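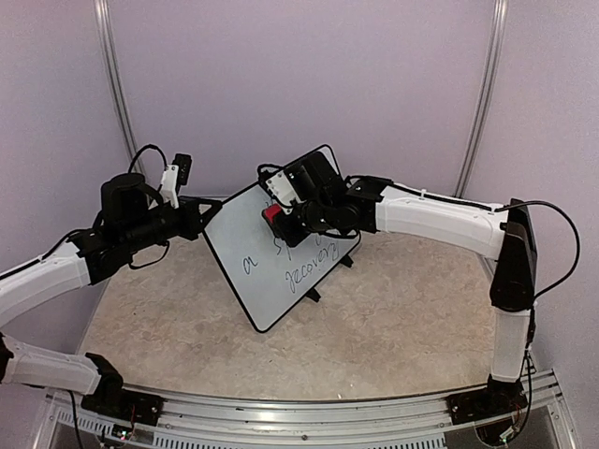 About Prurnumine

Prurnumine is a language school. We teach French and Slovene to adults, in the evenings, above a tile showroom, and we have done so long enough that several of our early students now correct our receptionist.

The name is made up. Our founder, Capucine Charpentier, wanted a word that no student could already pronounce, on the grounds that everyone should begin from the same place. It also had the advantage of being available. Callers have asked us for vitamins and, on one occasion, for a quote on a retaining wall. We say it "prur-noo-meen". You are welcome to say it some other way and most people do.

How we started

Capucine came to Hobart from Grenoble with a teaching diploma and a firm belief that she would stay one winter. She took a job at a college where French was taught from a binder. The binder had been written for tourists, so every chapter ended in a railway station. After two years her students could buy a return ticket to Lyon in the past, present and conditional, and couldn't ask a neighbour to turn the music down.

She left in May and rented one room with a radiator that worked on the left side. The first class had 10 people in it. Four of them were from the same book club and had thought it was a wine course. Three of those four stayed, which we still regard as our best retention figure.

Slovene arrived with Urska, who came to us as a student of French, got bored during the subjunctive and offered to teach something harder. She did not expect there would be takers. There is, it seems, a fair bit of Slovene in Tasmania, most of it belonging to grandparents, and a steady supply of grandchildren who can understand every word of a scolding and reply to none of it.

How we teach

You will talk in the first lesson. It will be bad. Ours was too, in whatever language we learned last, and Capucine's first year of English included telling a landlord that she was very full of his bathroom.

We use no binder. Each term is built around ordinary situations: returning a jumper, disagreeing with a doctor, being late and blaming the bus. Grammar turns up when it's needed and is dealt with then. If you like grammar for its own sake, Urska runs a session at 8 pm on the six cases of Slovene and the dual, a form reserved for exactly two of anything. It is attended by a small and contented group who bring their own biscuits.

Classes are capped at nine. We tried 12 one autumn and spent the term apologising.

There are no exams. You can sit one elsewhere if you need a certificate, and we will help you get ready for it without pretending to enjoy the listening section.

Who we are

Capucine Charpentier teaches French at all levels and does the timetable, which she defends like a border. She swims in the Derwent year round and would prefer that you didn't ask how cold it was.

Urska teaches Slovene, writes our reading material and has strong feelings about commas. Her short story about a goat at a wedding has now been read by every intermediate class we've run. It has been revised twice, both times in favour of the goat.

Ekow handles enrolments, the phone, the heating and French for beginners. He grew up between Accra and Lomé and switches languages halfway up the stairs. If you have emailed us and received a polite answer within the hour, that was Ekow. If it took four days, he was on leave and the rest of us were looking for the password.

Jadoon teaches the conversation group and looks after the library. He came to French late, at forty-six, by way of a secondhand set of detective novels with the final volume missing. He is still looking for it. If you have a battered paperback with a lighthouse on the cover, please ring before you throw it out.

The library

We own 874 books, nearly all donated and a suspicious number of them about cheese. Students can borrow three at a time. There is no fine for late returns, only Jadoon, who will ask you how it ended, in French, in front of people.

Of the collection, 347 are in Slovene, and as far as we can tell that makes us a destination. A retired surveyor drives down from Launceston for the poetry. We'd be glad of more children's books in either language, particularly anything with a digger in it.

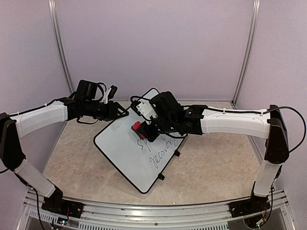

What it costs, and other awkward matters

A term runs for 10 weeks, with one class a week of an hour and a half. Current fees are on the enrolment form. Concession holders pay half. If half is still too much, talk to Ekow, who has some discretion and uses it.

If you miss a class, you can sit in on another one at the same level that week. If you miss three, somebody will ring, mostly to see if you're all right and a little to find out whether we can have your chair.

People ask how long it takes to become fluent. There is a sum that gets passed around which says 2000 hours, and we have never met anyone who kept a tally. Most of our beginners can hold a short, lopsided chat by the end of second term. After that it depends on how much you're prepared to look silly in bakeries.

Finding us

Take the side door, past the tile showroom. The people downstairs are very patient but they do not know when your class begins. The stairs are steep and there is no lift. We have the use of a ground-floor room across the lane for anyone who needs it, so tell us when you enrol and we'll move the whole class over.

The office is open from 3 pm until the last class finishes. Bring a pen. The ones in the jar are decorative.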